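Brick Walls, Inside and Out

Bricks are blocks of baked clay. Builders lay them in rows called courses and spread mortar between them. When mortar dries, it holds the wall together.

Each brick sits over the gap between two bricks below — this makes the wall stronger. Some rooms leave the bricks showing, with white paint on the other walls.

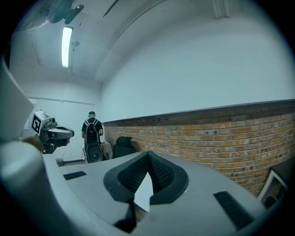
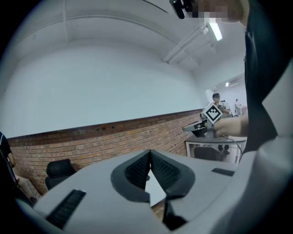
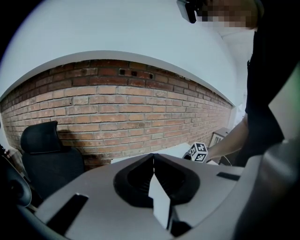
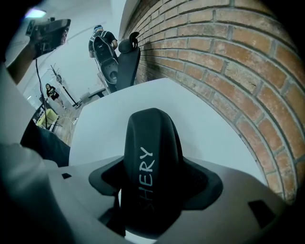
The third and fourth pictures show a red brick wall indoors.

Why are many bricks red?
Many kinds of clay have iron in them. The iron turns red when the clay is baked in a very hot oven called a kiln. Clay with less iron can come out yellow or cream.

Written by Sumaiya Sultana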